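4. Harmonização do regime de bens e pluralidade de foros: o caso de Bradenen

4.1 Enquadramento normativo

A reforma do direito da família em Bradenen partiu de uma situação em que coexistiam três regimes matrimoniais, aplicáveis consoante o registo da celebração: o regime civil comum, o regime das comunidades rurais de Csonka e o regime confessional, este último sujeito a homologação judicial. A Lei de Unificação substituiu os três por um regime único de comunhão de adquiridos, mas manteve, no artigo 14.º, uma cláusula de salvaguarda para os casamentos anteriores à sua entrada em vigor. É sobre o alcance dessa cláusula que a divergência jurisprudencial se concentra.

Fülöp e Somogyi sustentam que a salvaguarda abrange apenas os bens adquiridos até à data da lei. Para Juhász, pelo contrário, o regime anterior continua a reger a totalidade da relação patrimonial, salvo declaração conjunta dos cônjuges perante o conservador. A redação do preceito admite ambas as leituras: o n.º 1 refere-se aos «direitos constituídos», ao passo que o n.º 3 fala em «regime aplicável ao casamento», expressão que a lei não define.

4.2 Constituição da amostra

Foram recolhidas 262 decisões de primeira instância proferidas em ações de partilha, todas transitadas em julgado até março. Excluíram-se as decisões de mera homologação de acordo e aquelas em que o tribunal se declarou incompetente, restando 156 decisões de mérito. Destas, 128 aplicam expressamente o artigo 14.º; as restantes resolvem o litígio com fundamento em convenção antenupcial ou em regras de prova, sem tomar posição sobre a cláusula.

A codificação foi feita por duas leitoras, Boglárka Pintér e Hajnalka Fodor, de forma independente. As variáveis registadas foram o foro, o regime de origem, a representação por advogado, a interpretação adotada (restritiva ou ampla) e a existência de menores. Os casos de desacordo foram relidos em conjunto. Quando a fundamentação não permitia identificar a interpretação seguida - o que ocorreu sobretudo em sentenças orais reduzidas a súmula -, a decisão foi classificada como indeterminada e mantida na amostra.

4.3 Resultados

A interpretação restritiva predomina no foro de Grullelley, onde as secções de família seguem, com poucas exceções, a orientação do tribunal de recurso. No foro de Zarkero a distribuição é menos nítida. Quase 40 decisões deste foro adotam a leitura ampla, e a maior parte delas respeita a casamentos celebrados segundo o regime de Csonka, em que a terra agrícola não se comunica ao cônjuge. A aplicação imediata do regime único conduziria, nesses processos, à divisão do rendimento de prédios que o direito anterior reservava à linhagem de origem.

A representação por advogado não altera de forma apreciável o sentido da decisão, mas altera a sua fundamentação. Nos processos com patrocínio de ambas as partes, o n.º 3 é discutido com maior frequência; nos restantes, o tribunal limita-se em regra a transcrever o n.º 1.
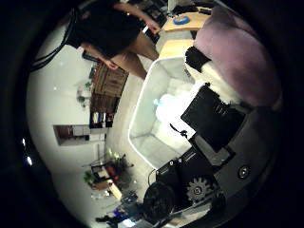

Figura 1. Interior: pessoa de camisa preta e calções de cor caqui junto a uma superfície de madeira clara; atrás, armário castanho e prateleira escura.

A presença de menores tem um efeito distinto. Nas decisões em que a casa de morada da família é bem próprio de um dos cônjuges segundo o regime anterior, os tribunais de ambos os foros tendem a separar a questão da propriedade da questão do uso, atribuindo este último ao progenitor residente por força das normas gerais de proteção. O artigo 14.º deixa então de ser decisivo para o resultado prático imediato, embora permaneça relevante para a partilha definitiva.

4.4 Limitações

A amostra não inclui partilhas extrajudiciais, cujo número se desconhece e que poderão seguir soluções diferentes das judiciais, em particular nas comunidades rurais. Também não foi possível apurar em que medida as partes conheciam a faculdade de declaração conjunta prevista no n.º 4. Os formulários de registo em uso à data da recolha não continham campo próprio para essa declaração, que era lavrada em averbamento avulso. A versão revista dos formulários, divulgada em maio de 2021, introduz o campo, mas não prevê a sua aplicação a registos anteriores. A incidência desta alteração sobre a litigância é examinada na secção 5, a partir dos processos entrados no foro de Zarkero.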